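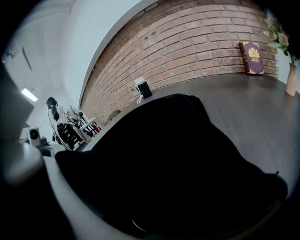 Teaching Plistetti to see cloth – a small gallery

Hi again! A few people wrote in after my last post asking what the software side of the folding project looks like day to day, so I put together a short gallery with some notes. Plistetti is the perception and planning stack I've been writing at Ziradus since last winter, and its whole job is to look at a piece of fabric, decide where the useful edges and corners are, and hand a sensible path to the controller. It is mostly Python, a bit of C++ where it hurts, and a lot of sticky notes.

The finger view

Black fabric on a dark tabletop, seen from down at the gripper. My segmentation model used to fall apart on this sort of thing. There's so little texture to hold on to that it kept gluing the cloth and the table into one big blob. What helped was leaning on the outline (that rounded top edge is lovely and clear against the background) and letting the model say "I don't know" about the folds. The planner is fine with a fuzzy middle as long as it gets a decent boundary.

The fisheye used to bite me too. I was undistorting every image before inference, and it ate 9 milliseconds I didn't have. Now the network trains on the raw round image and I only undistort the handful of points I need. So much simpler!

The view from above

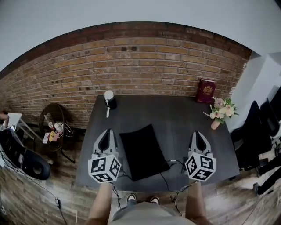 Pose tracking is the part of the code I've rewritten the most – 3 times now, if you count the version that lived for a single Tuesday. Every grasp gets stored in table coordinates, so if the tool pose drifts, the planner learns to grab air. I get the poses from the square markers on the white cubes, one cube on each gripper, and the nice thing about a cube is that turning your wrist usually brings another face into view. The old tracker picked the single best face and jumped whenever it changed its mind. The new one solves for all the visible faces together, and the jitter in my plots is way down.

Pierina Bortolotti wrote the time sync between the overhead and finger views, a little tool called Hurora, and I owe her many coffees for it. It also flags stretches where the markers drop out for too long, so I can skip them in training. The current set is 2,063 clips, and a full replay through the stack takes 32 minutes on my desktop.

Next up is the corner detector. It likes a corner that's lifted a bit and gets shy when everything lies flat, so I'm trying out a second head that predicts edges first. I'll post plots when I have some worth looking at. If you've trained on dark fabric and have tips, please send them my way!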